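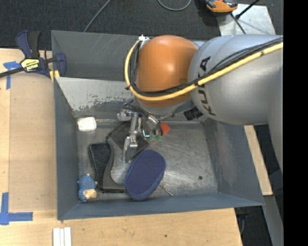

2 min read

Lulivlow job search kiosks: progress report to Gratholm
Period ending 31st May
Prepared by Margit Løken, program lead

Status

Offline kiosks are now running at 10 sites, all of them adult education centers and public libraries with limited or no internet service. Logged sessions for the period came to 3,778. Resume building took the largest share of use, followed by the interest survey and the local wage tables.

Content

The occupation library was rebuilt from the December data release. Of the profiles we carry, 166 were rewritten at a lower reading level. Spanish versions of the rewritten profiles are with the translator — delivery is expected next quarter. Video content has been left out of this build to keep the update package small enough for a single USB drive.

Technical

Primex delivered the second version of the update tool. It checks each package before install and rolls back if a file fails. Two sites still run the first version and must be updated by hand. Printing from the resume builder fails on older drivers; Kristiansen has the ticket and is testing a generic driver.

Staff training

Site staff training was held in two online sessions, with 30 people attending. Attendance from the library sites was low. A recorded session will be sent to those who missed it.

Budget

Spending is under plan for hardware and over plan for translation. We request approval to move the unspent hardware funds to the translation line.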